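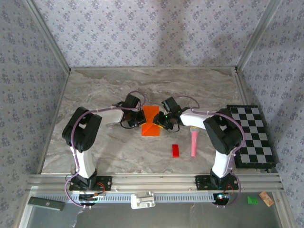

Wallpaper in a Rental, and Other Things I Have Had to Undo

Tuesday, January 12, 2021
By Eulalia Ojeda
14 comments | 60 shares

My first wallpaper was a small blue floral, and I hung the opening length upside down. I discovered this at the third length, when the flowers began meeting each other head first, like strangers in a lift. The room stayed that way for two years. Visitors were very kind about it, apart from my sister, who has never seen the point.

I have since papered a hallway, a laundry nook, the inside of two wardrobes and one ceiling I don't discuss. These are the tips I'd have liked beforehand. If you own your home and have a tradesman you trust, ring him and go and sit in the garden.

Check the batch numbers

Every roll has one on the label. Read them in the shop, with your glasses on. Two rolls of what claims to be the same lavender grey can come out of their wrappers as lavender and grey, and you won't notice until they're side by side on the wall in afternoon sun. Buy one roll more than the sums tell you to. Keep the label from the last one in a drawer, where you'll find it in ten years and wonder what it is.

Wash the wall

Sugar soap, a big sponge, a bucket of clean water for rinsing. Kitchens need it twice. I once skipped it above a toaster and the paper let go in one piece during breakfast, which at least saved me stripping it.

Fill the holes while you're at it. Paper hides colour and shows lumps. A dab of filler left proud will sit under your nice flowers like a pea under a mattress, and once you've seen it you will look at nothing else in the room.

Don't start in the corner

Corners in houses are not straight. Mine lean. The house in Asdale had a corner that wandered so far off plumb I blamed the level and bought a second one, so now I own two levels that agree with each other.

Measure out from the corner by the width of a roll, less a couple of centimetres, and drop a plumb line. A string with a heavy nut on it is fine. Mark the line in pencil, never biro, because biro comes through everything and will outlive you. Hang the first length to that line and let the spare bit turn into the corner. Then cut the next piece to start in the corner itself, overlapping the turn by a whisker. The pattern will be slightly out. With a small busy print you can get away with murder here. With stripes you can't, and I'd ask you to think hard about stripes.

Paste

Read the packet, then mix it a touch thicker if the weather's muggy. I tried hanging paper in August in a room with no heating and the paste was still considering its position the next morning. Leave pasted lengths folded on themselves for however long the maker says. Set a timer. My friend Sebastian Dumitrescu goes by feel, and you can see by how much in his dining room.

For paste-the-wall papers, do only one width at a time plus a hand's breadth. Any more and you end up wearing it.

The knife

Snap off a blade for every length. Yes, every one. Damp paper blunts a knife faster than carpet does, and a blunt knife doesn't cut, it chews. A pack of 50 blades costs less than the roll you're about to ruin. Drop the dead ones in an old jam jar with a slot in the lid.

Where the wall meets a benchtop or a metal trim, crease the paper in with the back of the scissors, peel it away a little, cut along the crease and smooth it home. Trimming in place against metal sounds tidier but the knife skates. I've got a scar from a laundry tub that says so.

Power points

Turn the power off at the board. Not at the switch, at the board. Paper straight over the plate, feel for the middle, cut a cross out to the corners and trim the flaps back. If the plate needs loosening to tuck the edges behind it, that's a job for an electrician where I live, so I trim neatly round it and put a lamp in front.

Bubbles

Leave them till tomorrow. Most small ones dry flat. For the rest, slit with a fresh blade along an edge in the pattern (a stem is good), work in paste with a child's paintbrush, and press down with a damp cloth. Don't roll printed papers hard along the seams or you'll polish them, and you will have swapped a bubble for a shiny stripe.

Getting it off again

Score lightly, wet it with warm water and a squirt of dishwashing liquid, then wait 17 minutes. I timed it over a whole hallway: at ten it tears, at 25 it has begun to dry and you're starting over. Use a wide scraper held low. If there's another paper underneath, and another under that, put the kettle on and ring someone for company.

Rental people: ask in writing first, and keep the answer.

Filed under: Walls

Contact | © 2021 Eulalia Ojeda | Back to top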